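The Shirt Always Wins

Rezaul Weerasinghe has folded the same black shirt so many times that he has stopped wearing black on weekends. He offers this up in the first minute of our conversation, while looking for a clean mug, and it's hard to tell whether it's a complaint or a finding.

Weerasinghe runs the fabric handling work at Orkham, a small research lab that would like robots to do laundry and has discovered that laundry would rather they didn't. For the past year his group has been collecting demonstrations with handheld grippers. A person holds one in each hand, folds a garment, and the sensors in the grippers record what the fingers do. No robot is involved until much later, when a policy trained on all this folding is loaded onto a pair of arms and asked to show what it learned.

"The first thing it learned was to hesitate," he says. "It would go down to the collar, stop, think about its life, and come back up. We had a beautiful model of a person who can't find the edge of a shirt."

The hesitation is what the new result is about. It has a name, Marikar, which is also the name of the street where Weerasinghe parks, and he would prefer that I not read anything into that. The idea fits on an index card. When people fold with grippers instead of fingers, they lose the sense of touch they were relying on, so they hover. They drift over the cloth, adjust, drift again, and finally pinch. A model trained on the raw recordings copies the drifting as faithfully as the pinching, having no reason to think one matters more than the other.

"You look at the motion traces and half the demonstration is dithering," he says. "Very human dithering, very high quality. I would put our dithering up against any lab's."

The obvious fix was to cut it out, and they tried that first. They trimmed every demonstration so the gripper went straight from one purposeful move to the next, trained on the result, and watched the arms pinch confidently at the bare table beside the shirt.
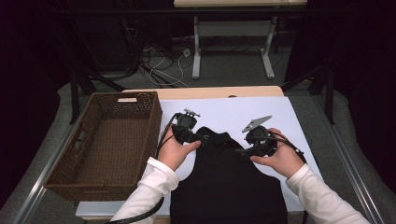
Lining up on the neckline with the handheld grippers, with a dark garment laid flat on the white board.

So some of the dithering was doing a job. Weerasinghe's group spent most of March working out which part. Their answer was to go back to the recordings and mark, for each approach, the moment when the person's corrections began to shrink. Before that moment the hands are mostly wandering. After it they are closing in on something, and those small corrections turn out to be exactly what the arms need when the fabric isn't where they expected it to be. Marikar keeps the second part at full weight and turns the first part down.

"Down, not off," he says. "We tried off. Off is how you get the table."

The test was 200 folds on garments the model had not trained on, with the cloth shifted a little each time before the arms started. The model trained on everything, dithering included, finished 77 of them. With Marikar the number went to 130. I say that sounds like a good improvement. He says it sounds like 70 shirts on which a very expensive machine was beaten by cotton.

He has the failures sorted by type, and he's fonder of them than of the successes. The largest group is what the lab calls a double grab, in which the gripper picks up the front and back layers of a shirt together and carries on as though nothing has happened. The fold that comes out is neat and wrong. "From across the room it looks great," he says. "I've had visitors applaud a double grab."

Dark fabric is its own chapter. A black shirt on a white board gives the cameras a fine outline and almost nothing inside it. The creases vanish, and so does most of the information about which layer is on top. The group could have picked a nice striped shirt, and at one point somebody did bring one in. Scores went up right away. Weerasinghe had it taken out of the test set.

"People own black shirts," he says. "I own, unfortunately, a lot of them."

I ask about the people doing the folding, since it's their hands the robot is supposed to end up with. There were 5 of them for this study, and they didn't fold alike. One went for the shoulders every time. Another started at the hem no matter what he was told. The written instructions grew from a paragraph to two pages and were then cut back to a paragraph, on the theory that the long version was only making people nervous, and nervous people hover.

Did he fold any himself?

"On a Thursday, yes. They didn't use it." He finds the mug, inspects it, and puts it back. "My corrections never shrank. By our own definition I never began to approach the shirt."

The grippers used in the study are the lab's second set, called Baltetti. The first set was heavier, and people got tired and sloppy late in a session, which showed up in the data as a mysterious afternoon effect that took far too long to explain. Cables remain a sore subject. A wireless version has been promised for a while, and Weerasinghe talks about it the way other people talk about a kitchen remodel.

Next on the list is Belidard, the same method applied to fitted sheets. I ask how that's going.

"We have recordings," he says.

Of people folding fitted sheets?

"Of people holding fitted sheets."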